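Cuaderno de taller, 2026-06-21

¡Por fin ha llegado la cabeza definitiva del Capitán Prantl! La he montado en el cuerpo de 20 cm de Grotik y el cuello encaja a la primera (el prototipo de marzo bailaba muchísimo). El parecido con la serie es una maravilla, sobre todo en las cejas.

Articulación: 2 puntos nuevos por brazo, muñeca y bíceps. Ya puede cruzarse de brazos como en el episodio del faro, ¡qué ganas de verlo en la vitrina! 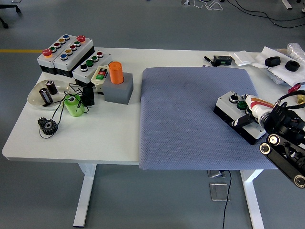 Botoneras con seta roja, en la mesa blanca.

Ropa: la chaqueta sigue tirando de los hombros. He abierto 2 mm la sisa y mejora, aunque el velcro de la espalda se nota demasiado. Probar con corchetes. Las botas, perfectas, no tocar.

Pintura: el azul de Clikik queda más vivo que el nuestro y cubre con una sola mano. Me lo quedo.

Tirada: 3.000 figuras, de las que 973 llevan la tarjeta exclusiva de la convención de Prondiddale. Faltan por revisar 114 blísteres, que dejo en la estantería de abajo.

Pendiente: linterna en miniatura, segunda prueba de la peana y repasar la errata del dorso ("Captián").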